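July 25, 2019

Quick one before bed, hand still a bit sore. Arm faulted again today. Protective stop, 16 times before lunch, then it quit counting as a nuisance and started counting as a problem. Saulius wanted to just clear it and carry on. Did that for a while. Should not have.

What happened: gripper closes on the greens, fine, lifts, fine, then on the way over to the basket the thing thinks it hit something. Nothing there. Joint torque jumps, it stops, leaf hangs in the air, everyone sighs. Reset, rerun, same again. Error 2147 in the log every time, which the Gritomon manual lists as "see supplier". Thanks.

And then the bad one. I'd reached in to straighten the basket, program paused (I thought paused), and Deividas hit resume from the other side becuase he couldn't see my arm. Came down on the back of my hand. Slow speed, it stopped itself, red mark and nothing else. But if we'd been at the speed we were running in February I'd be writing this left handed. My fault as much as his. No call-out, no key. Told Elīna straight away, she had me write it up, 8 lines on the form and a long look.

New rule from her: whoever goes in over the table carries the pendant. No exceptions, not for a fallen orange, not for anything. Raimonds grumbled it'll double the cycle. Let it.

Payload setting is wrong I think. Somebody swapped the fingers last week and never changed the weight, so the arm is carrying more than it beleives it is and reads the difference as a bump. Would explain the stops. Wouldn't explain why it's worse on the far side, tho. Cable pulling? Check wrist first.

Truromow people come to Prekville on the 30th and want to see 22 clean picks in a row. Best today was nearly that, once, before it sulked. Greens are the trouble, the round stuff goes in ok.

Tomorrow: weigh the gripper properly, fix payload, tape a line on the floor, ring Raudsepp about 2147. Buy bread. Ice on hand now, then sleep.
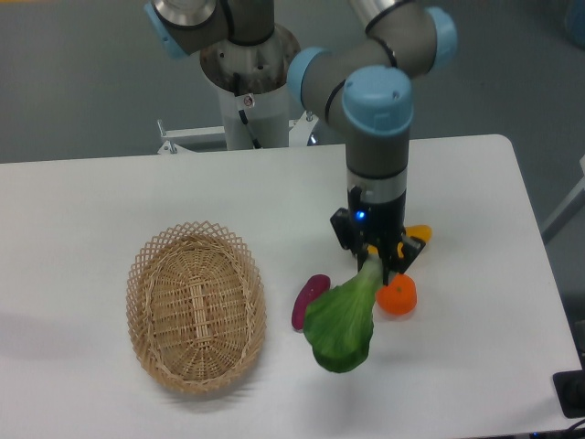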